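August 7, 2020

Budget sheet, second pass. Darmawan and I went through the Nidby cell line by line this morning and I came away really pleased, we can get two arms in if we stop insisting on matched everything.

Where it stands:
Arms: Vasilakis quote still good. Lead time 15 weeks, so the order has to go out this month if we want them bolted down before the holidays.
Grippers: parallel jaw from Grevico at 231 each for spare finger sets. I want four sets. Darmawan says two. Put down three for now.
Wrist cameras: open, see below.
Table and guarding: build in house. Extrusion offcuts from the old Drurnus bench cover almost 400 mm of every upright we need, so only the top rails are new stock.
Cables, connectors, strain relief: 114, and I don't believe it. Double it.

The camera question is the fun one. Elsa Hyvönen has the sim running with a view on each wrist, and I spent far too long in there after lunch (great tool!). Before we pay for lenses I want to know how much of the view the fingers eat and whether small parts still read when the light is low. Grabbed one from the right arm with the gripper open:
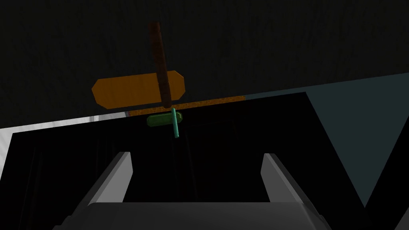
Sim, right wrist view, fingers open. Teal peg and green bar sit just above the gap, slightly left of center.

Fingers come up on both sides but the middle stays clear, which I like a lot. The colored parts hold up well – it's the big black area behind them that bothers me. Ask Elsa to raise the lights and rerun before we settle on a sensor.

If the cheaper camera does the job, the difference goes to a second set of lamps. Darmawan agrees, in principle.

To do: PO draft for the arms, ask Grevico about a price break at four sets (still trying), pull April's cable invoices and see what we really spent.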